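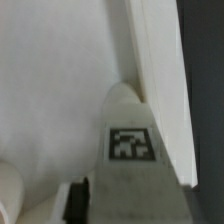 Small white things and where they should live

On Monday I had a free evening, and I decided that the small bottles must finally have a proper place. I was thinking about this for 2 weeks already. When we moved from Belorport to Andidport, my wife packed the bathroom and I packed everything from my desk, and somewhere between the two a large number of little bottles and caps were put together in one box. On the box I had written "various". I do not recommend this word to anyone who is moving.

My father, Benedito Vieira, kept a small repair shop, and he had a rule that a bottle and its cap must never sleep apart. As a boy I found this rule very funny. Now I am a grown man who spent most of an evening looking for caps, and I understand him better.

The first thing I did was to take everything out and put it on a dark surface. This is a good trick for anybody who has white things. On our light kitchen bench a white cap disappears completely, and you only find it when it rolls to the floor. On black you notice it at once.
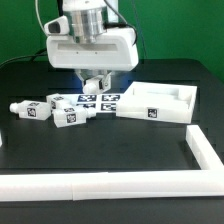 Caps are my biggest problem, much bigger than bottles. A bottle is easy to notice and it has a shape that you remember. The white bottles here have a rectangular body and a short round neck, so you can lay one on its side and it is still easy to find later. A small white cap is another story. You hold it above the table, you think for one moment about something else, and you already don't know where you wanted to put it. My own habit now is to decide the place first and only after that pick up the cap.

For my box at home I tried three different ways. First I put all the bottles standing in a drawer, but the drawer closes hard and they fell like dominoes. Then I used a biscuit tin. It was worse, as I had to turn over the whole tin every time I wanted the one at the bottom. At last I bought an organizer tray from Purba, the shop behind the train station. I paid 15 dollars for it. There was also a nicer one from Vustum with a lid, but it was too deep for our drawer.
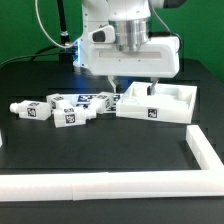 I like a tray with walls inside it. When there are no walls, all the things travel to one corner and you have again a pile, only a flatter one. With compartments each thing has its neighbours and stays with them. My tray has 8 compartments, and I left one of them empty on purpose for whatever comes next.

My wife asked me why I don't write labels. I tried it once with masking tape, and the colour of the ink went away after one summer. Maybe I will buy the better tape, but first I want to see if the order survives until the end of July. My daughter already keeps her hair elastics in the empty compartment.

Next I must do the drawer with the batteries and the old keys. If somebody has a good idea for keys which don't open anything any more, please write it in the comments. I have a whole jar of them and I am afraid to throw them out.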